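Cluvau says its tables will last 27 years. Buyers may want to read the small print

Furniture seller Cluvau has started offering what it calls a 27-year promise on its wooden dining tables, which go on sale in July at 13 stores.

The promise covers legs, joints and "normal family use." It does not cover scratches, heat marks, stains or fading, according to the terms posted on 31st May. That leaves out most of what happens to a table.

Cluvau itself has been in business for five years.

"We stand behind every piece," said Hatem Ouazzani, the company's head of sales. Asked how the 27-year figure was reached, he said it came from "internal testing" and declined to share the results.

Khadija Benjelloun, who repairs furniture at the Hagedorn workshop, was not impressed. "Joints are rarely the problem - people bring me tops," she said. "I'd want to know who pays to ship a table back in year 19."

The buyer does, the terms say. Claims also need the original receipt and proof that the wood was oiled twice a year with a product sold by Cluvau.

Rival chain Malex offers five years and covers the finish. A spokesman, Essam Naciri, said it had no plans to match the longer term. 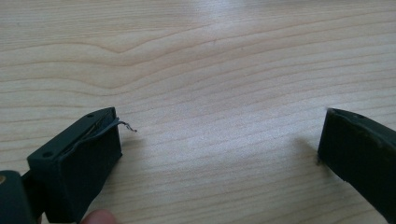
Cluvau says it will review the wording after the first season of sales, but it has not said what might change.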